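Stelios Karamanlidis
Thread
Print | E-mail this

1/ We are painting the hallway. I say "we" in the sense that my wife picked the color and I have been given a roller.

2/ The color is gray. I mention this so you can share my surprise that the store had 64 of them. I asked the kid at the counter which was the normal one and he looked at me with real pity.

3/ We took home 8 sample pots. Two of them are the same gray. I have held the lids side by side in daylight, lamplight and the light from the fridge. One is called Pesora and the other is called Evex, and Evex costs more.

4/ My wife says Evex is "cooler." I said so was I, once. This was not felt to be helpful.

5/ A word about the names. When I was a boy paint was called things like Stone. You knew where you were with Stone. Now it sounds like something your doctor puts you on in May and takes you off by August.

Share 12 | Comment 3
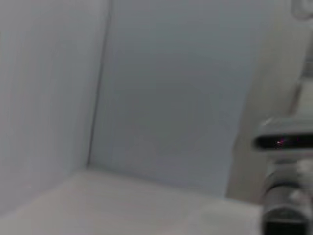
6/ Anyway, the sample squares. You paint a little square of each on the wall and then you live with them. That's the phrase. I have lived with them for three weeks and I can report that they don't do dishes.

7/ Everybody who comes to the door gets asked to vote. The mailman went for Jernura. My brother-in-law said "the gray one" and was thanked for his time.

8/ My mother put on her glasses, studied the whole wall, and asked what was wrong with it before. Nothing, Ma. It was beige. It had a good life.

9/ Finally we settled on Yu. That's the full name of the paint, Yu. Try ordering it over the phone.

"Which color would you like?"
"Yu."
Long silence on the line.

10/ Total so far, with the rollers, the tape, the tray, the other tray, and a brush I was told would change my life: $205. We haven't opened the paint yet.

11/ The can says one coat covers up to 91 square feet. I measured the hallway and it comes to a lot more than that, so back to the store I go. The kid knows my name now. He says "Hey, Mr. K" the way you'd talk to a horse.

12/ Taping took all morning. I had always thought of the baseboard as a straight thing -- it wanders. At one point near the closet it sort of changes its mind.

13/ First coat is on. It looks blue. My wife says it will dry gray. I asked when and she said to stop looking at it, so I'm sitting in the kitchen, not looking at it.

14/ 4 p.m. Still blue.

15/ 6 p.m. She now says she likes the blue. I am told we've always wanted a blue hallway. The bedroom is next, and she'd like to look at some whites.

Share 41 | Comment 3

Comments

gladys_in_the_garage: Wait until you get to the whites. We've been on the whites for two years.

Ron P.: Mailman has good taste. Ours voted for wallpaper.

tilda77: what did you do with the other seven pots?? asking because I have a very small bathroom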